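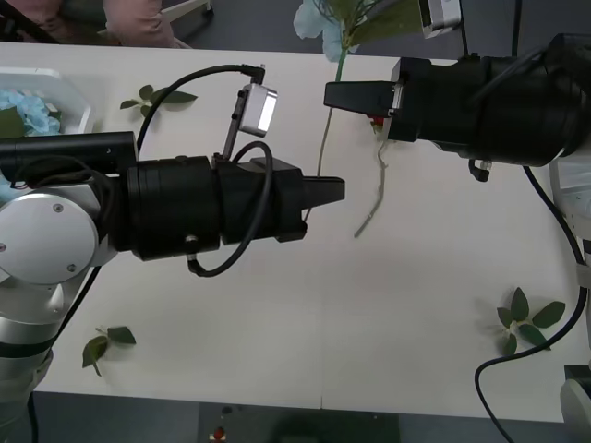
7/22/25

Spent most of the day on stems for the Padilla order and I want to get this down before I forget which bundle was which. Dalia Fawzy brought up the last box from the store room this morning, so we now have 193 in hand, blues and creams together, and 29 of those I have put aside because the wire has come through the wrap or the head spins when you lift it. The rest will do nicely.

The pale blue ones are the ones I keep going back to. I was doubtful when Sânziana Grecu picked them out of the Pekano catalog in December (they looked so washed out on the page) but next to the dark leaves they are lovely, and I take back everything I said. My only grumble is the long thin stems. They get bent in the box and they remember it. I tried warming one over the kettle and drawing it straight between finger and thumb - fine for a gentle curve, hopeless for a sharp kink. For those I went back to rolling them under a ruler on the table, slowly, leaves folded up out of the way, and that took nearly 400 passes of the ruler by the feel of my wrists.

Tape: the Brinora green is too yellow beside these leaves. The old Cusau roll matches much better but there's only half of it left. Dalia thinks there is another in the drawer with the florist's wire, will look.

Stem lengths still not settled. Sânziana wants them left long for the tall vases, I would take a couple of inches off so the heads don't nod. We agreed to cut three and leave three and look at them again with fresh eyes after lunch tomorrow, which we should have done a week ago.

Count for the first delivery is 126. Wrap the heads in tissue, leaves downward, and please don't stack the boxes.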